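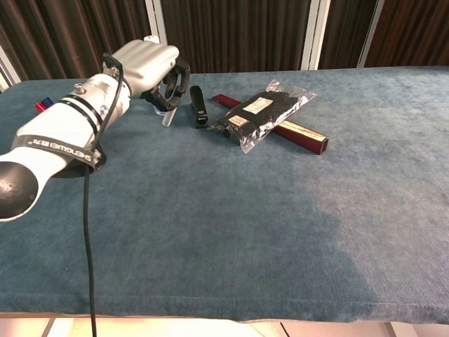 Can I put banana bread batter straight in the machine after mixing it by hand?
Use the Trideck loaf pan with the paddle taken out, select program 12, and don't fill past the line on the inside wall.

SECTION 4: QUICK BREADS AND CAKES

Applies to the Dilier bread and cake maker, model 3392. If yours has the older lid with no window, the times are the same but you'll have to open up to check. Do it fast.

Before you start

Wash the pan and paddle in warm soapy water. Dry them. Not the dishwasher, the coating won't last.

Run the machine empty once if it's brand new (Section 2). There'll be a bit of a smell. Open a window.

Have everything at room temperature. Eggs, milk, butter, the lot. Cold butter sits in the corners of the pan and stays there.

CAUTION: Lift the pan right out of the machine before adding anything. Flour on the element burns and stinks out the kitchen.

4.1 Mixing in the pan

1. Push the paddle onto the shaft. Flat side down. Give it a wiggle, it should drop the last little bit.

2. Wet ingredients first. Eggs, oil or melted butter, milk, mashed fruit.

3. Sugar next, then flour, then baking powder or bicarb on top. Keep the bicarb off the wet stuff until the motor starts.

4. Pan back in, quarter turn clockwise until it clicks. No click, no mixing.

5. Close lid. Press MENU until the display reads 12. Pick crust colour. Light is plenty for anything with banana or honey in it.

6. Press START. Mixing begins after a few seconds.

7. At the first beep, open the lid and scrape down the sides with a rubber spatula. Not metal. Close the lid again, it picks up where it left off.

8. At the second beep add nuts, choc chips, dried fruit. Skip this if your having it plain.

Note: The paddle stays in during baking with this method and leaves a hole in the bottom of the loaf. Normal. If it bothers you, see 4.2.

4.2 Mixing by hand, baking in the machine

1. Take the paddle out. Grease the shaft as well as the pan, people forget the shaft.

2. Line the base with baking paper if the recipe has a lot of sugar. Cut a slit for the shaft.

3. Mix the batter in a bowl until the flour just disappears. Lumps are fine.

4. Pour in. Smooth the top with a wet spoon. Tap the pan on the bench 2 times to knock out the air.

5. Pan in, lid down, MENU to 12. Hold TIMER until MIX goes off on the display. If you miss this the motor will run with nothing on it. No harm done but it's noisy.

6. Press START.

Note: Program 12 can't be used with the delay timer. Raw egg and milk shouldn't sit in there overnight.

4.3 Checking and turning out

1. When the machine beeps, press and hold STOP. Otherwise it goes to KEEP WARM and the crust keeps getting darker.

2. Poke a skewer in the middle. Clean or a few moist crumbs, it's done. Wet batter, close the lid, go to BAKE ONLY and add 12 minutes. Check again.

3. Oven mitts. Both hands. The handle gets as hot as the pan.

4. Stand the pan on a rack and leave it for 12 minutes. Then tip it over and shake. Don't dig around the edge with a knife.

5. Check for the paddle before you slice. Use the hook supplied.

CAUTION: The inside of the lid stays hot for 40 minutes after the program ends. Keep kids back and don't wipe it down until then.

4.4 Batter notes

Very ripe bananas weigh less than you think once they're peeled. Weigh the flesh, not the whole fruit.

Frozen bananas are OK. Thaw and use the liquid too, but cut the milk back a bit.

Gluten-free flour mixes: use 4.2. The paddle overworks them and the loaf comes out gummy.

Honey cake (the Šindelář recipe in the back of the booklet) is for the Hevine square tin, sold separately. Will overflow in the loaf pan. Halve it.

4.5 If it goes wrong

Sunk in the middle: too much liquid, or the lid was opened late in the bake. Only open it at the beeps, up to the skewer test.

Flour stuck in the corners: scrape down at the first beep.

Burnt outside, raw inside: crust was set to dark. Use light and finish on BAKE ONLY.

Display reads HOT and won't start: still warm from the last loaf. Lid up, pan out, wait untill it clears.

Cleaning is in Section 6. Spare paddles are on the parts list at the back.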